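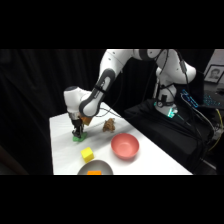
Demo variety vs. demo count for a tabletop pick and place policy

Reading time: 4 min

nyanda_vz
We're collecting teleop demos for a single-arm setup. One fixed camera to the side, white tabletop, black curtain behind. The task is "put the named object in the bowl." I have 200 episodes so far and the policy works well on the yellow cube and badly on anything flat. The green piece is the worst. The fingers come down over it, stop a little high, and close on air.

Should I record more of the same thing, or change the layout between episodes? I've been resetting everything to the same marks.

skelton77
Change the layout. If everything goes back to the same marks you are teaching it a path. Move the cube 10 cm and see if it still works. My guess is it won't.

nyanda_vz
Tried it just now. It went to the old spot.

S. Egilsson
There are two problems here and I'd keep them apart. The fixed marks are one. The flat object is another, and shuffling won't solve it. From the side, a thin piece on the table gives you very little to judge height from. When the gripper is straight down over it, you can hardly tell touching from hovering. If I can't tell from the picture, I don't expect the policy to.

Add a wrist camera or put the gripper height in the inputs. Do you log joint positions?

nyanda_vz
Logged, but not used in training. I turned them off in May when the policy started ignoring the images.

S. Egilsson
Turn them back on with some dropout. That's a common fix for it.

pacheco_n
I disagree about the wrist camera, at least as a first step. We ran 273 episodes at Altwood with one side view and got flat parts working fine. What helped was the operator. Our first batch was driven by someone who slowed down and hunted around at the end of every approach, and the policy learned to hunt. We threw those out and had her redo them with one clean descent each.

Watch your green episodes at normal speed. If you pause above the piece, the policy will pause above the piece.

skelton77
Throwing out demos is how you end up with a policy that can't recover from anything. Keep the hunting ones. They show what to do when you're off by a bit.

pacheco_n
They show a correction only if there was an error to correct. Ours were just hesitation. I'd record recoveries on purpose: start the gripper off to one side, bring it over, grasp. Label them so you can drop them later.

skelton77
OK, I can agree with that.

drinuvex_fan
What's with the plush toy? Is it one of the targets or clutter?

nyanda_vz
Target. So are the cube, the green piece and the orange-tan block. The pink bowl is the usual destination and the gray plate is the second one. The plate is at the front and the camera only gets part of it, and whatever is on it gets cropped too.

drinuvex_fan
Then move the plate or the camera before you record another episode. You can't ask for "the thing on the plate" when half the plate isn't in the image.

S. Egilsson
Agree with this. Also mask or crop out the right side if you can. The keyboard and the portrait behind the base have nothing to do with the task, and the first time somebody moves them your success rate may drop for no visible reason.

pacheco_n
Or leave them in and move them on purpose. Cropping is easier, though.

nyanda_vz
Plan, then: plate pulled back, joint positions on with dropout, random layout every episode, and 70 new demos on the flat piece with a single descent. I'll leave the wrist camera for later and post numbers when I have them.

skelton77
Split out a test set of layouts before you start. Last time you forgot.

Comments (3)

Vlasta: What control rate are you recording at? Ours was too low and every grasp came out late.

Safta N.: We use a printed list of random positions. People are bad at random and keep putting the bowl in the middle.

noemie_f: Any update on the green piece? Same trouble here with thin parts on a white table. A darker mat helped a little.

Contact the moderators | © 2021 Tabletop Manipulation Board | Back to top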